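Most of the moisture trouble that reaches furniture repairers in Stanbridge begins well before the timber is cut. Maple sold as kiln-dried may leave the yard at eight per cent moisture content, then sit for a season in an unheated shed and climb to 13. Glued into a panel at that figure and carried into a heated house in November, it shrinks across the grain and stays almost the same length along it.

Mallar, a small mill on the Gunora road, began logging its stock after a run of returned tabletops. Over two winters it took 3,818 meter readings from 200 marked boards. Of those boards, 179 were still within one percentage point of their target when sold. The other 21 had all been stored on the bottom tier, close to a concrete floor.

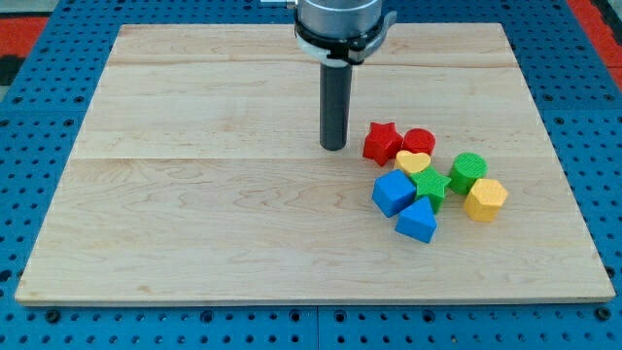

The mill has since raised its lowest bearers and changed the spacing of its stickers, the thin strips that separate each layer. Stickers are lined up vertically so that the load passes straight down to the bearers. Where they wander, the boards between them sag and keep the bend.

Manolakis, the joinery shop that buys most of Mallar's wide stock, holds every delivery indoors for three weeks before machining. Boards are weighed on arrival and again each Friday. When two successive weights agree, the load is released to the saw. The shop puts the cost of the extra floor space at $2,528 a year, less than it used to spend on replacing split panels.

Pin meters read low in cold wood, and a correction table is needed below 20 degrees. Mallar keeps its table taped inside the shed door, next to the kiln schedule.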